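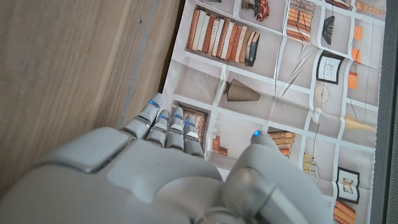
*Hand over the printed bookshelf sheet, tip lights showing blue.*

**Apr 5, 2019. Visit by Pallska, Gunawardena Laboratory, Drederport**

Purpose of the entry: to record the demonstration given to the Pallska party under the Asten project, the settings used, and the points raised by the visitors. The party numbered six. They were received at the front desk, signed the visitor book and were given the short safety talk before entering the robot room.

The two-arm robot was used throughout. Both hands had been checked the previous afternoon and the right thumb was recalibrated, as it had drifted again since the March service. The drift was small but would have shown in the cube task. The recalibration values are in the service log and are not repeated in this entry.

The visitors first asked to see the hand camera views on the large monitor. The printed bookshelf was discussed at some length. It gives a busy background at low cost and can be changed quickly for another print. The creases are a known fault. One visitor asked whether the fold lines affect the results. The reply given was that we have not tested this separately, and that a flat print and a creased print ought to be compared. This has been entered as an action below.

Speed was held at the lower setting for the whole visit. The higher setting was requested and refused, in line with the room rules for groups.

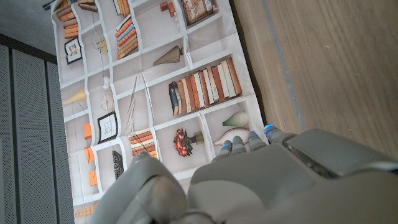 **Shafiq Howlader**
Demonstrations Officer, Asten project

The order of the programme was as follows:

1. Introduction to the arms and hands, with power off.
2. Slow movement of each arm in turn.
3. Hand work with the cube.
4. Questions at the table, with the arms held still.

Items 1 and 2 were completed to time. During item 2 the left arm was stopped once by the operator when a visitor stepped over the floor line. The visitor was asked to move back and the programme was resumed. No fault was recorded on the arm and no report is required, but the floor line is worn on the window side and should be laid again before the next group.

Item 3 was run seven times. The grip was sound on the first four runs. On the fifth the cube turned in the fingers and was put back by the operator. The last two runs were sound. The visitors were told plainly that the cube had slipped and were shown the joint readings for that run. Their lead engineer asked for a copy. The request has been passed to the project office, as readings may not leave the laboratory without its approval.

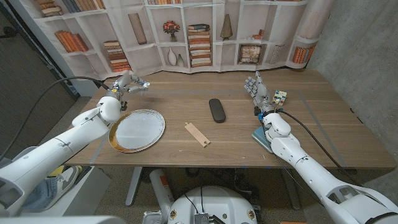 *Table layout for the hand work: plate to the left, notched wooden piece and glasses case between the hands, cube at the right hand.*

The layout follows the standard sheet. All objects are to be kept inside the tape lines except where the task sheet states otherwise. Colleagues setting up for future visits are reminded that the notched piece has no task assigned to it at present. It was on the table at the request of the Pallska party, who had asked by letter to see a flat part next to a rounded one. A grasp on it was not attempted.

There was some interest in how the cables are routed at the wrists. It was explained that the present arrangement is temporary and that a sleeve is being considered. One visitor thought that a sleeve would limit the turn of the wrist. This is a fair point and should be tested before any order is placed.

Item 4 overran. Most questions concerned the hands: cost of repair, time to change a finger, and whether left and right share spare parts. The present stock list was read out. It is out of date in two places (thumb covers and tip lights) and I have marked the copy in the room in pencil.

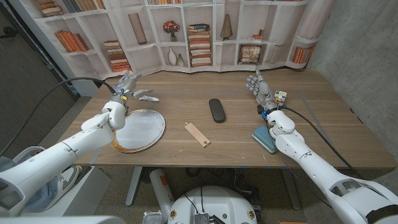

## Actions arising

- Compare a flat print and a creased print under the same task. Bench time to be booked.
- Lay the worn floor line again, window side.
- Project office to decide on release of the joint readings for run five.
- Trial of a cable sleeve on one wrist only, with the turn of the wrist measured before and after.
- Correct the spares list and replace the pencilled copy.
- Allow more time for questions. The current programme leaves too little.

Arms parked and power isolated at the wall after the party left. Visitor book returned to the front desk.

S. Howlader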